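Redutik: writing the safety rules first
Zdeňka Kubíček, project report

When I signed up for this project I figured I'd be coding grasps all term. Instead I spent most of it writing rules (and then rewriting them, because my first set was way too vague to test!). "Keep the arms at a safe distance" sounds great until you have to say what safe means in code.

So my second version had numbers in it. Each run in the simulator gets a log file, a speed cap and a stop condition, and you can't change any of them halfway through. If a fingertip goes below the tabletop height, the run ends and counts as a fail, even if the grasp looked good. I ran 1167 trials under these rules and threw out 400 that I'd done with the wrong config file. That hurt, but they're listed in the appendix so anybody can check.

The rule I argued over most was the two-arm one. My draft said only one hand can move in the grocery area at a time, and the other has to hold still with its fingers open.

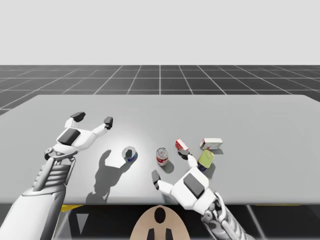 I still like that rule, but it's slow, and my lab partner wanted shared zones with a line down the middle of the table. We ended up keeping mine for the report and leaving shared zones for June, when we get more time on the Kerr machine.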